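### Unit 4 handout – bench layout for belt sorting

Prepared by Vesela Pavlović. Replaces the sheet issued for Unit 3. Corrections to Erick Waweru before the May session.

**Terms**

- *Infeed*: the end of the belt where boxes are placed.
- *Transfer zone*: the strip of tabletop directly behind the rear side rail.
- *Receiving tray*: any open-topped container in the transfer zone.

**4.1 Belt**

The belt is set level and its speed is fixed at 14 cm/s for all exercises. Minimum spacing between boxes is 20 cm, measured from leading face to leading face. Closer spacing is marked as a fault on the Virow log sheet.

**4.2 Trays and boxes**

Trays stay within reach of the belt. They need not be square to it. A box may rest upright, on its side or against a tray wall, but record which, as orientation affects the count in Table 6. 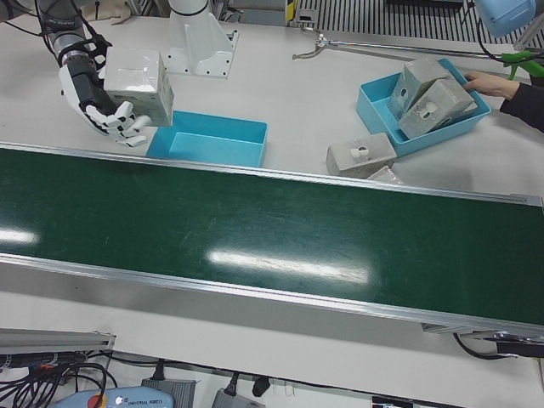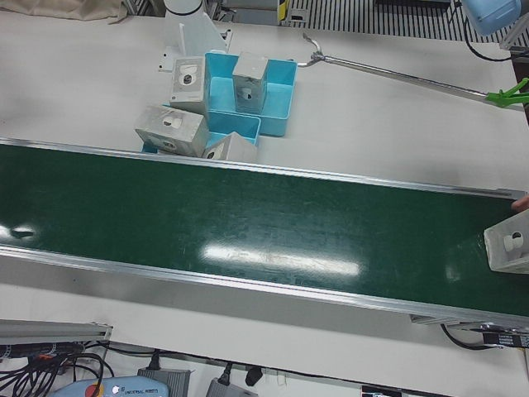
**4.3 Clearing the bench**

1. Stop the belt before reaching across either rail.
2. Return boxes to the shelf with the round opening facing out.
3. Stack the trays by size – largest at the bottom.
4. Wipe the belt surface with a dry cloth. No solvent.

Allow 60 s after stopping before lifting the side rails.

**4.4 Exercise**

A run of 237 boxes is fed at minimum spacing. Find the total run time, first to last leading face. Show units at each step.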